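Can a Machine Clear the Table Yet? Final report, Household Tasks project
Ihor Ostapchuk, Avville 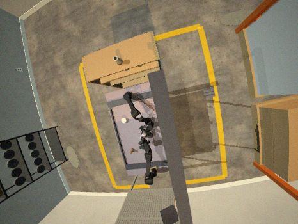
My supervisor's one condition for this project was that I stop saying "trivial" until something had been picked up. I agreed in November, which shows how little I knew.

The question came from my aunt, who runs a small shop in Basville and wanted to know when she could stop tidying the counter herself. I told her I would find out. I chose the dullest chore I could think of: take a small item off a table, put it somewhere else, leave everything else alone. A child of five does this daily, usually while being told not to.

All of the work was done in simulation. Simulated tables don't wobble and simulated crockery costs nothing, so the numbers below are kinder than real life would be.

Results

I ran 80 attempts. The arm finished the job in 43 of them. Of the rest, the most common failure was closing the gripper next to the item, with great confidence, and carrying nothing to the destination. Round items were worse than boxy ones. They roll when nudged, and the planner kept reaching for where they used to be.

In 2 runs the arm pushed the item off the table. I counted these as failures, although the table was — strictly speaking — clear.

Changing the approach angle helped more than anything else I tried. Slowing the arm down helped a little and made Wednesday afternoons very long.

What I told my aunt

Not this year. A machine that succeeds a bit over half the time needs a person standing beside it, and that person could have cleared the counter already. She has asked whether it could at least do the windows.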